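Erel Hand-Lead Teaching Kit

Equipment / Arm accessories / Teaching and remote control

Part no. 533
Status: in stock, ships from Vomness
Fits: most seven-joint arms with a standard round tool flange

What you get

The Erel kit is a way of showing an arm a job without writing the job down as code. There are two methods in the one box. You can take hold of the arm and move it yourself, with the joints let go so that it follows your hand, or you can sit off to the side with the Erel handset and drive the gripper from there. Both methods write to the same kind of recording, and the same software plays it back or hands it on to whatever training program you use.

We have sold four versions of this kit and we have read the maker's brochure for each one. The brochure says "anyone can teach a robot in minutes." Anyone can make a recording in minutes. Whether the recording is any good is a separate matter, and most of this page is about that.

By hand or by handset

Leading by hand is quick to learn. Push the arm where you want it, squeeze the button on the collar to close the fingers, squeeze again to open. The trouble is that your own arm is in the way of everything. If you are recording camera video along with the joint positions, your sleeve is in most of it, and a program trained on that video has learned a job with a sleeve in it. Erel's software claims to clean this up. We tried the cleanup on 46 recordings at the Bakel shop and turned it off afterward.

The handset keeps you out of the picture. It is also slower, and it takes away your sense of touch. People who are good at it have put in the hours. People who are new to it hover. They bring the fingers down over the thing they want, stop, shift a little to the left, stop, shift back, and then go down. All of that hovering goes into the recording too.

Dirk Groen runs our demo floor and has a strong opinion on what to practice with. He starts customers on flat pieces, low down, with a bowl close by, on top of something soft. Blocks on a bare table make everyone look like an expert. A thin piece on a surface with some give to it is closer to what you will meet in a house, and it shows up bad habits in the first ten tries.

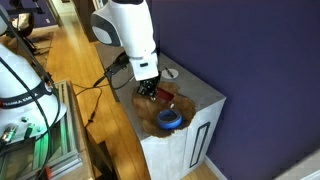 Catalog page 54

Gripper just above a flat red piece, bowl a short reach away, a mat with a wavy edge under both. It looks like nothing much. The fingers have to come down far enough to get hold of the piece and not so far that they gather up the mat. From the handset you judge that height by eye. Leading by hand you feel it, and for this one kind of pickup we would tell you to lead by hand even with the sleeve problem.

Mind the cables. An arm being led by hand goes places a programmed arm never would, and a loose cable can catch on the corner of a cabinet or tug at the wrist halfway through a good take. The kit comes with six cable clips. Buy more.

How many recordings you need

The brochure says 10. Our own figure, for one pickup and one drop into a bowl, with the piece starting in a different spot each time, was 319 before we were willing to leave the arm running while we went to get coffee. A different arm, a different gripper or a fussier operator will give you a different number. It will not be 10.

More recordings of the same motion from the same spot add very little. Move the piece. Move the bowl. Turn the piece sideways. Have a second person do a share of them, ideally somebody who does it a little differently from you. And throw out the bad ones the same day, while you still remember why they were bad. The software has a one-to-five star rating for each take, and we have never found a use for the stars in between. Keep or delete.

What we like

The collar button is big and can be worked with gloves on. The older version had a touch strip, and we sent a lot of those back.

The handset has a proper dead-man grip. Let go and the arm holds still.

Recordings are saved in an open format, so you are not tied to Erel's software. Our customers at Rojanasak use the hardware and nothing else.

What we don't

The "Smart Smooth" setting. It takes the shake out of your hand movements, and it also rounds off the small downward push at the end of a pickup that makes the pickup work. It is on by default. Go to Settings, Recording, and switch it off before your first take.

The handset has a lag over wireless. Erel says it is too small to notice. We noticed it. Use the cable, included, three meters long.

The mode that claims to learn a job from a single showing. We have run it on the demo floor for two months and would not pay extra for it. In this version it is included in the price, so at least you don't have to.

The quick-start guide, which leaves out how to set the weight of your gripper. Skip that step and the arm will sink or float when you let the joints go. Our own one-page sheet is in the box with the invoice.

In the box

Hand-lead collar with button
Handset, charging stand and cable
Flange adapter plate with bolts
Six cable clips
Software license, one workstation
Printed quick-start guide (see above)

Not in the box

The arm, the gripper, cameras, camera mounts, or a stop button. You need a stop button within reach of whoever is teaching, including when they are on the handset. We stock two kinds and will not ship the kit to a first-time buyer until we have heard which one they have.

Trying it first

The demo floor in Vomness is open to visitors on Saturday mornings from 9:30. Bring an object from your own job if it will fit in a gripper. You will get an hour on the handset and an hour leading by hand, and you can take your recordings away with you. If they are terrible, Dirk will tell you so.

Returns accepted within 30 days, collar and handset unmarked. Software licenses can't be returned once activated.

Related items: spare collar buttons / extra cable clips, bag of 20 / handset cable, five meters / stop buttons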